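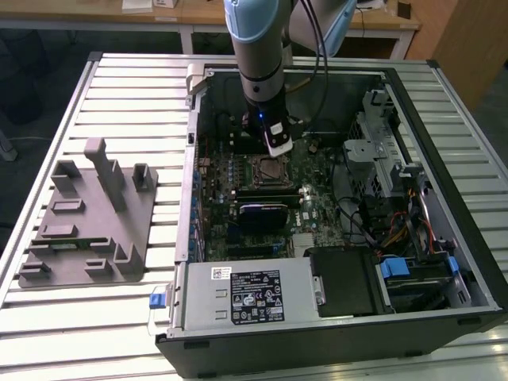 About Us

Hi, I'm Dilek Baysal, and I run Zevusus, a small desktop computer repair shop in Bonddale. I opened up in July with one bench and a pile of old office towers (my family thought I'd lost my mind!). Since then we've put over 60 of them back to work.

I love a big tower. You lay it on its side, pull the panel, and there's the board, the power supply, the drive bays, all of it where you can reach it with a screwdriver.

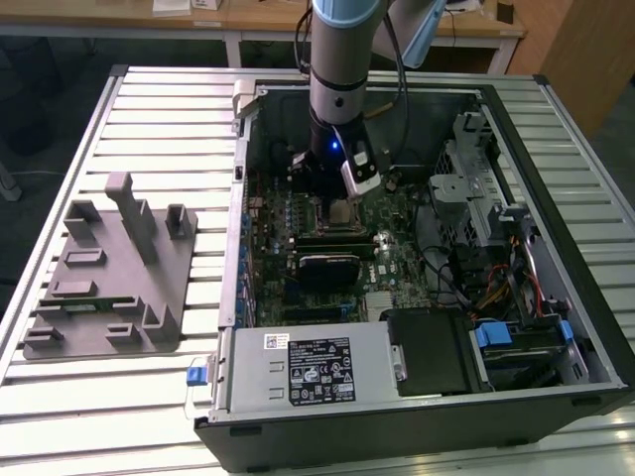

Do you work on older machines?

Older desktops are most of what we do, and we'll always tell you the price before we order a part.

Muammer Duman joined me a while back and he's the processor guy. He is very, very careful around an open socket, and he'll happily talk to you about bent pins for 16 minutes if you let him. 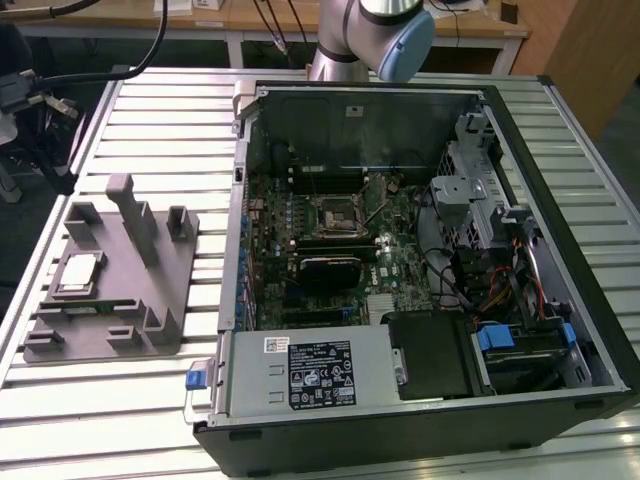 He also teaches our Strazds evening class, where you bring your own computer and learn to swap memory, drives and fans yourself. It costs $37 and we keep the coffee going all night. Come say hi at 103 Grirnodier Street!

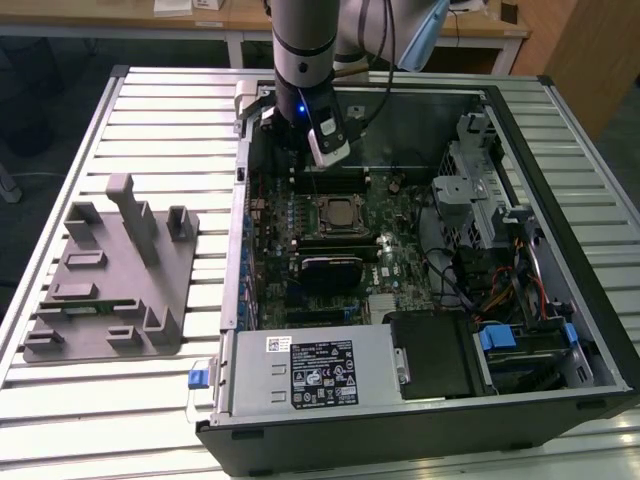 Side panel off, Dell board and power supply in view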